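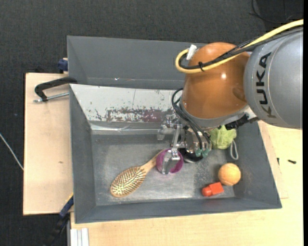
Purple cup, grey bin.

Norulo Stacking Cup, 200 ml

Home > Kitchen and Table > Cups and Beakers > Norulo

Sold singly or in a sleeve of 12
In stock, usually posted the next working day

The Norulo is a cup. It holds 200 ml when filled to a sensible level and a bit more when filled by a seven-year-old. It has no handle, no lid, no app and no story about a fishing village. We have sold it to schools, village halls, dentists and one very particular campsite for long enough to know what people ring up and ask, so most of this page is the answers.

Colours

Purple, Mustard, Bottle Green, Plain White and a shade the factory calls Dusk, which looks grey in the morning and brown by teatime. Purple sells best by a long way. Edmund Sobczak, our buyer, was against stocking it at all and has asked for this not to be brought up on the website.

Sleeves come in one colour or mixed. A mixed sleeve has at least three colours in it. You can't choose which three, and please don't write it in the delivery notes, as only the driver reads those.

What it's made of

Polypropylene, dyed all the way through, so a scratch shows up as a scratch and not as a white line. The walls are thicker than a picnic cup and thinner than a plant pot. The rim is rolled outwards. Earlier Norulos had a straight rim that was perfectly fine on paper and felt like drinking from a ruler.

Sizes and weights

Capacity to the brim: 230 ml
Height: 88 mm
Width across the rim: 80 mm
Weight: 48 g
Height of a stack of 12: 264 mm

That last figure matters if your cupboard shelves are fixed. Measure first. We take returns on unused cups within 30 days, but the postage back is yours, and a sleeve of cups costs more to send than anybody expects.

Stacking, and unstacking

Every stacking cup stacks. The trouble comes later, when you want one cup and are handed four. The Norulo has three small ribs moulded inside, just above the base, that hold the next cup up and let air in. If yours do lock together, they have probably gone away damp. Stand the bottom cup in warm water, leave it a minute and twist. Don't pull straight up unless you're in a room you don't mind throwing a cup across.

Washing

Top or bottom rack of the dishwasher. There's a shallow dish in the underside that collects a spoonful of water and saves it for your socks, so tip the cups before you unload. A groove in the foot was meant to drain it. The groove drains some of it.

Tea will stain the white ones. A teaspoon of bicarbonate of soda, a wet cloth and a few minutes of radio gets most of it off. Turmeric is permanent in every colour except Mustard, where it's permanent but private.

Hot drinks

Fine up to 90 degrees as far as the cup is concerned. Your hand is another matter, there being no handle. For tea we'd point you to the Moriarty mug, three shelves along, which has a handle big enough for gloves and costs a little more.

Microwave: for warming milk, yes. For soup, we'd rather you used a bowl — any bowl.

Printing

We can put a name or a simple one-colour mark on orders of 200 or more. Allow three weeks, and four in October, when every school in the county remembers its winter fair. Efthymia Karagiannis handles the artwork and will send a proof. Please read the proof. We once delivered 1,469 cups to a cricket club with two Ks in "cricket", approved in writing, and they are still in use as far as we know.

What customers say

"Bought for the Nirnmont over-sixties lunch. They don't tip over and they don't rattle. One gentleman says they're too purple." Bok-nam Hwang

"Good cup. Slightly smaller than I pictured, though I had the measurements in front of me the whole time." Michalis Andreadis

"Four stars. The fifth is being held back until you bring back the straight rim." Periklis Bakalis

Goes with

Mallo jug, 1.5 litre. Same five colours, and the Dusk very nearly matches.
Mallo tray, round. Takes seven Norulos, or six if you have to carry it upstairs.
Moriarty mug, for the tea.

Delivery

Up to three sleeves go by ordinary parcel post. More than that goes by courier, who will want a daytime phone number and somebody in. Collection from the trade counter is free, 8.30 to 4, closed for lunch at a time that depends on lunch.

Spare single cups in discontinued colours are sometimes in the basket by the till. We don't list them online, so you'll have to come and look.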